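Fragrance concentration labels should state a number. Eau de parfum has no fixed meaning across the trade, and buyers pay as if it did. Zuvard and Trestier both print the term on the box. One lasts 5 hours on my skin, the other is gone before lunch.
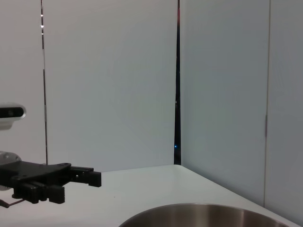
Would a percentage tell the buyer how long a scent lasts?

Only in part. Heavy base materials evaporate slowly and citrus oils evaporate fast, so two formulas at the same strength can behave differently. The figure still shows how much of the bottle is alcohol.

Moreira sells an oil version of its rose at 230 and a spray at 400, with no strength given for either. The price gap may be justified — the oil may be the weaker product — but the label offers no way to check. 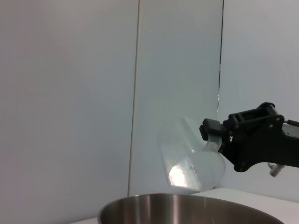

A batch number is already printed on the base of most bottles, and a percentage would fit on the same line. Plastholm did this for a run of 1,000 and the box looked no worse. Larger houses will object that the figure gives away the formula. It gives away one ratio, and the list of materials stays private.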